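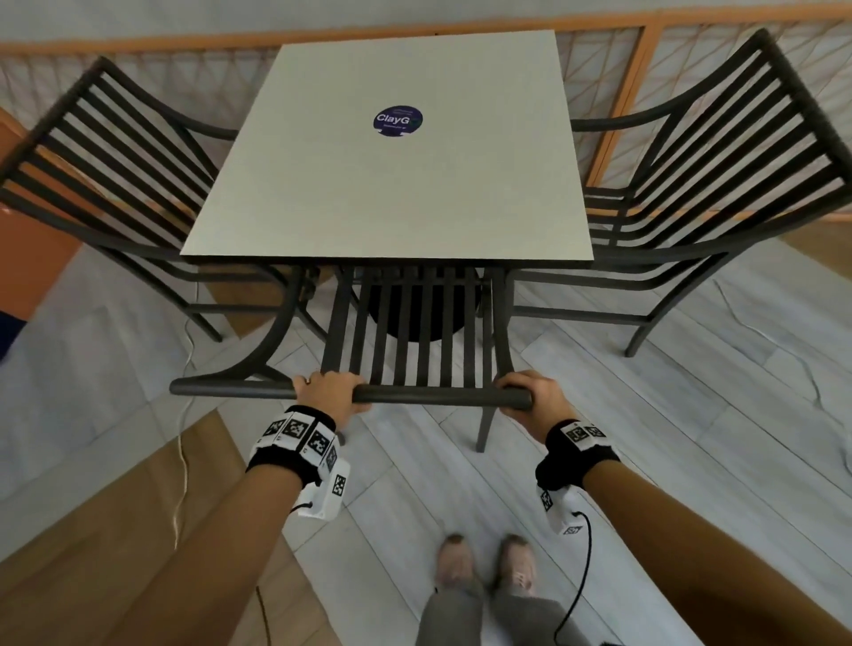

Can Machines Do the Chores Yet? Questions We Get Asked

By Funmilayo Ugwu, Trernley
Thursday

Can a robot set out the chairs in a cafe or break room yet?

Not on its own, at a price a cafe would pay. A machine can roll up to a chair, find it, and push it. Tucking three chairs in neatly at a small table, with the arms clear of the tabletop and the legs clear of each other, is still a job for a person. We have watched several machines try it at trade demos. The ones that managed it had a table and chairs that had been measured ahead of time.

Why is a chair hard? It doesn't weigh much.

Weight is the easy part. A chair has a lot of thin parts with gaps between them. A slatted back confuses depth sensors, which see the bars, the floor behind the bars, and sometimes a mix of the two. Dark metal makes it worse. Then there is the grip. A person takes hold of the top rail with both hands and feels right away which way the chair wants to turn. Most two-finger grippers can hold the rail but can't tell that one leg has caught on something.

Does it matter that the chair has arms?

Yes. Arms make the chair wider and give it two more places to bump the table. People pull an armchair back, turn it a little, and slide it in again without thinking about it. For a machine, that small turn has to be planned or learned.

What about tipping or lifting a chair?

Harder again. Once some of the legs are off the floor, the chair can swing, and its weight moves as the angle changes. People fix this by leaning the chair on whatever is close by, such as a table edge or their own knee. Machines are usually set up to avoid touching anything except the thing they are holding, so they give up the easiest trick there is. Some newer work lets the arms rest and brace. Progress is slow.

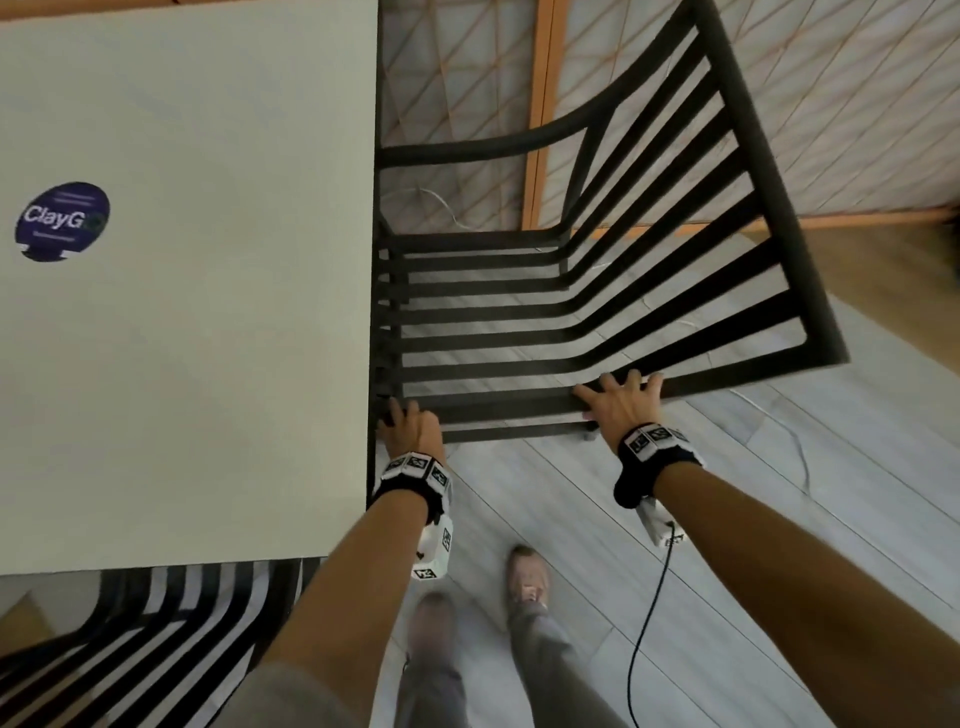 Two-handed grip on a tipped chair, with its side against the tabletop.

Do I need a robot with two arms?

For furniture, yes, or else one large arm on a heavy base. For wiping tables, one arm is fine. For picking up cups and trays, one arm is fine most of the time. If a seller tells you that one small arm will handle your chairs, ask to see it with your chairs.

How do machines learn this kind of work now?

Two main ways. In the first, an engineer writes out the motion and the machine repeats it. That works when nothing moves between one run and the next. In the second, the machine is trained on many recordings of the job being done by people, with the position of the hands tracked. The second way copes better with a chair left at an odd angle. It also needs a great many recordings, and they need to be varied. Recordings of one kind of chair in one room don't carry over well to a stool in a hallway.

Which chores can be done by machine today?

Floor vacuuming and mopping in open rooms. Carrying trays or bins along a known route. Stacking identical boxes on a pallet. Washing dishes, if you count the dishwasher, and we do. On the shop floor, loading parts into a machine from a fixed rack has been normal for years.

Which ones are close?

Wiping down a clear tabletop. Sorting clean cutlery. Folding towels, slowly. Picking items off a floor before a vacuum goes over it. All of these can be done in a demo, and all of them still need somebody nearby.

Which ones are not close?

Making a bed with a fitted sheet. Moving mixed furniture through a doorway. Cleaning under and behind things. Untangling cords. Anything where the first step is to work out what the mess is.

Do cables on the floor matter?

More than most people expect. A thin cable on a pale floor is hard for a low sensor to pick out, and wheels and chair legs both catch on it. If you plan to run any floor robot, tape down or lift your cables first. Onyekachi Okeke, who handles site visits for us, puts this at the top of every report.

Will a floor robot clean around my chairs?

It will clean around the legs, with gaps. If the table has a single round base, the robot will do better than it would with four table legs, but the chair legs are still there. Most sites that want a full clean pay a person to move the chairs out and back. At Flullside, a lunch hall we visited with 20 tables, the vacuum ran by itself and two staff members moved the seating. The manager, Hauwa Abubakar, told us the chairs took longer than the floor ever had.

Is it worth buying lighter or simpler chairs for the robot's sake?

Not yet. Buy chairs your staff and customers can use. If you are replacing them anyway, chairs without arms and with solid backs will be easier for any machine you bring in later.

Is it safe to have one working near people?

Small, slow machines with soft covers are generally fine in shared space, provided the maker's limits are followed. An arm that can lift a metal chair is strong enough to hurt someone with it. Treat it as shop equipment. Mark off the area, and keep the stop button where people can reach it.

What should I ask at a demo?

Ask these 5 things:

1. Can I move the object before you start?
2. Can I swap in one of my own?
3. How many tries in a row will you run while I watch?
4. Is anyone steering it?
5. What does it do when it fails?

The fourth question gets the most useful answers. Remote steering is common and there is nothing wrong with it, but you should know if you are paying for it.

When will this change?

We don't give dates. Oluwaseun Haruna on our test side thinks chair handling in a known room will be sold as a service before it is sold as a machine. Bushra Malik thinks the home will come well after the shop floor. I agree with her on that one. Shops can change the room to suit the machine, and most people won't do that to their kitchen.

Last updated: October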